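Arbeitsunterlage und Ablage: Kleine Holzkästen mit Griff richtig nutzen und pflegen

Lesezeit: 4 Minuten
25 Mal geteilt | 2 Kommentare

Die Haushaltsberatung Fankhauser erhält regelmäßig Anfragen zur Ordnung auf Arbeitstischen, insbesondere zum Umgang mit kleinen Holzkästen, Schüben und Aufbewahrungsmöbeln, deren Griffe im Alltag stark beansprucht werden. Die nachfolgenden Hinweise fassen die Empfehlungen zusammen, die in den Beratungsstellen Stustdale und Rosley ausgegeben werden. Sie richten sich an private Haushalte, gelten sinngemäß jedoch auch für Werkräume in Gemeinschaftseinrichtungen.

Vorbereitung der Arbeitsfläche

Helle Tischplatten sind gegenüber Kratzern und Abrieb besonders empfindlich. Vor dem Abstellen eines Holzkastens ist die Platte daher mit einem leicht angefeuchteten Tuch abzuwischen und vollständig zu trocknen. Sandkörner und Späne, die unter dem Papier verbleiben, drücken sich beim Verschieben schwerer Gegenstände in die Oberfläche ein.

Als Unterlage eignet sich ein großer Bogen festes Papier in einem gedeckten Ton. Der Bogen soll den größten Teil der Tischfläche bedecken, darf an den Rändern aber ohne Weiteres einen schmalen Streifen frei lassen. Ein Überstand über die Tischkante ist zu vermeiden, da man im Vorbeigehen leicht daran hängen bleibt und den Bogen mitsamt den Gegenständen verzieht. Leichte Knicke beeinträchtigen den Gebrauch nicht. Gerissene oder durchgeweichte Bögen sind auszutauschen.

Zeitungspapier wird nicht empfohlen. Die Druckfarbe kann auf helle Platten abfärben und lässt sich von manchen Beschichtungen nur schwer entfernen. Wellpappe ist für schwere Kästen geeignet, bietet Kleinteilen jedoch eine unruhige Auflage.

Anordnung von Kasten und Schale

Der Kasten wird auf eine Seite der Unterlage gestellt, die Griffseite zur freien Fläche hin. Auf die andere Seite gehört eine flache Schale. Der Zwischenraum bleibt frei, damit die Hand den Griff ungehindert umfassen kann. Linkshändige Personen stellen den Kasten in der Regel lieber rechts auf und die Schale links.

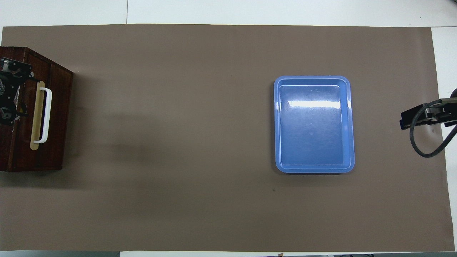 Für die Schale ist Kunststoff zweckmäßig, weil er sich feucht auswischen lässt und kleine Metallteile darin gut erkennbar bleiben. Eine kräftige Farbe erleichtert das Auffinden von Schrauben und Unterlegscheiben. Ein breiter, umlaufender Rand erlaubt es, die Schale mit zwei Händen anzuheben, ohne in das Innere zu greifen. Abgerundete Ecken sind leichter zu reinigen als scharfkantige, in denen sich Staub festsetzt.

Zu Beginn der Arbeit soll die Schale leer sein. Reste aus früheren Reparaturen werden zuvor aussortiert. In der Werkstatt Tondudgate wurden bei einer Durchsicht der Sammelschalen 298 einzelne Schrauben gefunden, von denen 82 keinem Möbelstück mehr zugeordnet werden konnten.

Prüfung des Griffs

Bügelgriffe in U-Form sind an zwei Punkten befestigt. Lockert sich eine der beiden Befestigungen, wird die andere übermäßig belastet. Es empfiehlt sich, den Griff in regelmäßigen Abständen mit leichtem Druck nach oben, nach unten und zur Seite zu prüfen. Ist Spiel spürbar, soll der Kasten nicht mehr am Griff gezogen oder getragen werden, bis die Befestigung nachgezogen ist.

Beim Nachziehen verschraubter Griffe ist ein Handschraubendreher einem Akkuschrauber vorzuziehen. Die Schraube wird so weit angezogen, bis der Griff fest anliegt, und dann nicht weiter. In weichem Holz reißt das Gewinde andernfalls aus.

Eine Trägerplatte zwischen Griff und Front verteilt die Zugkraft auf eine größere Fläche. Sie bietet sich dort an, wo die Front dünn ist oder alte Bohrlöcher verdeckt werden sollen. Helles Holz auf dunkler Front hat zudem den Vorteil, dass der Griffbereich auch bei schwachem Licht gut zu finden ist. Die Kanten der Platte sind vor der Montage zu runden und fein zu schleifen.

Pflege glänzender Holzoberflächen

Glänzende Oberflächen werden mit einem weichen, fusselfreien Tuch in Richtung der Maserung abgewischt. Scheuermittel und raue Schwämme hinterlassen matte Stellen, die sich nur durch eine neue Oberflächenbehandlung beseitigen lassen. Bei Kästen mit erhöhtem Rahmen um die Front sammelt sich der Staub in den Innenkanten. Er wird mit einem trockenen Pinsel gelöst, bevor das Tuch zum Einsatz kommt.

Weiße Griffe zeigen Handspuren früher als dunkle. Lauwarmes Wasser mit wenig Spülmittel genügt in den meisten Fällen. Das Wasser darf nicht hinter den Griff laufen. Nach der Reinigung bleibt der Kasten etwa 25 Minuten offen stehen, ehe er wieder eingeräumt wird.

Abschluss der Arbeiten

Kleinteile werden aus der Schale in beschriftete Beutel oder Dosen überführt. Die Schale wird ausgewischt und trocken verstaut. Leichte Schleifspuren im Kunststoff sind unbedenklich. Risse im Rand sind dagegen ein Grund, die Schale zu ersetzen.

Der Papierbogen kann mehrfach verwendet werden, sofern er sauber geblieben ist. Er wird mit der benutzten Seite nach innen gerollt und stehend aufbewahrt. Vor dem nächsten Auslegen ist er über einem Abfallbehälter kurz auszuschütteln.

Muster der empfohlenen Unterlagen liegen in der Beratungsstelle Rosley aus und können dort am Samstag bis 12 Uhr eingesehen werden. Defekte Griffe nimmt die Werkstatt Tondudgate zur Begutachtung entgegen. Die Schrauben sind nach Möglichkeit mitzubringen.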